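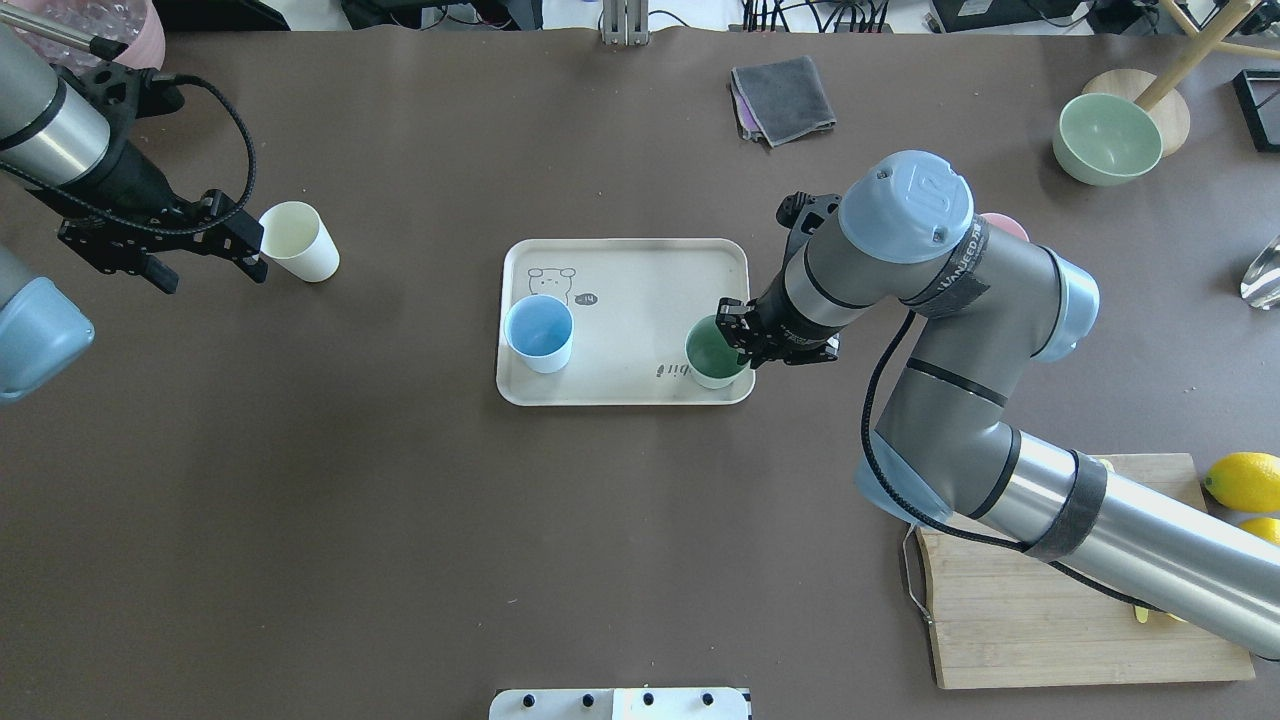
Writing Rules for Two Arms and One Table

Published 24 Apr 2021 | Print | E-mail this article

Shares: 461

Most written guidance on collaborative robots deals with contact between a machine and a person. Contact between two machines that share a work surface gets a few paragraphs, and contact between a gripper and a drinking cup usually gets none. Shops that handle tableware with paired arms have had to write their own rules, and the quality of those rules varies a great deal.

Studorwood, which tests handling routines for kitchen and food service customers, keeps its rules in a binder at each bench. The Hinden site uses an edited copy. Both begin with the division of the table. Each arm has a home side, and the strip between them is shared. Only one arm may hold a claim on the strip at a time, and the claim is released by position, never by a timer. An arm that has stopped moving with its gripper over the strip still holds the claim, whatever the program says.

The second section covers grasping. A cup on a tray is a harder case than a cup on a bare table. The raised rim of a tray takes away approach angles near the edge, and a fingertip that catches the rim will drag everything standing on it. The Studorwood text requires a vertical clearance check before any closing move inside a rim. The fingers must be fully open on entry. The lift has to be straight up until the base of the cup is above the rim, and only then may the wrist turn.

Force limits are set by object class. Rigid cups and paper cups are separate classes and may not share a grasp setting, even where the diameters match. A setting that holds a rigid cup securely can crush a paper one, and the gripper may report a good grasp in both cases. Each new object is put through 300 grasp cycles before it is added to the approved list. A change of finger pads voids the result and the cycles are run again.

Grimshaw, a smaller integrator, cut this to a short trial for objects it considered similar to approved ones. It went back to the full count the following May after reviewing its drop records. Most of the drops had come from objects admitted by similarity.

Cables get a page to themselves. External cable runs must follow the arm and be strapped on both sides of the wrist, with enough slack for the full range of the joint and no more. Slack is checked by hand at the joint limits with the drives off. A loop that can reach the table surface at any permitted pose is a fault, and the bench is not released until it is corrected. Straps are inspected every 400 hours and replaced every 3000.

Clutter is the section operators argue over. Early versions required a bare table apart from the target objects. The results did not carry over to real counters, where there are cloths, boards, bowls and fruit, so the current text allows loose items under conditions. Anything an arm may pass over must be lower than the stated travel height. Cloths must lie flat or folded, with no edge hanging off the table. Glass stays outside the swept volume of both arms, or it is entered in the program as an obstacle. A cutting board under the lower part of an arm is permitted if the clearance has been measured in the lowest pose the program can reach, including the stop pose.

The stop pose is often missed. A protective stop can leave an arm well below its planned path, and a clearance worked out from the path alone is not valid. Jiloder, whose planning software is used at both sites, added a report listing the lowest point of each link for every stop condition. The binder now calls for that report to be printed and signed before a layout is approved.

A tipped cup is treated as an event. The operator pauses both arms, logs the position, and resets by hand. Automatic recovery is allowed only where the routine has been approved for that object class, and no paper cup routine has been approved so far.

Print | E-mail this article | 3 comments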